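We use cookies to give you the best experience on our website. By continuing to browse you accept our cookie policy. OK

What I learned from buying a second arm

18/02/2018

In February I had to close the equipment plan for our small project in Nakville, which we call Zamani. I had 3000 dollars for everything on the table, and I thought it was a comfortable sum. It was not so comfortable.

The first offer came from Varkness and it was 2880 for the second arm, with gripper. On paper this left me 120 dollars. Then I started to write down what the offer does not include: the mounting parts for the rail, longer cables, one more power supply. Together they came to 233. I was over the budget before I bought a single spoon.

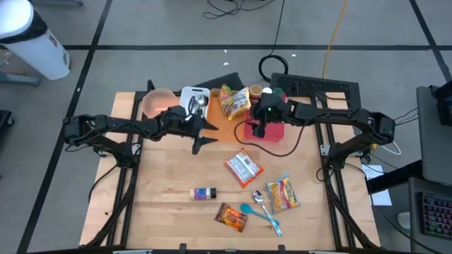 Filed under: Planning and money

Two arms on one frame need more than two times the attention. The cables must have enough length for the arm to reach the middle of the table, and they should not pull when it goes down to pick a block. I had measured only to the base, and this was my mistake.

I also forgot the small things. Snack packets, spoons, a cutting board, a bowl, little cubes: each one is cheap, but they must come from some line of the budget. Now I have a line called "objects".

In the end I wrote to Prultanari, who sell the same rail parts in a set, and they gave me 10 percent off. It did not save the whole plan, so I moved the power supply to the next order and we share one for the moment.

My advice is to ask for the list of what is not in the box, and to ask before you sign. I will write about the spare gripper fingers when their price arrives.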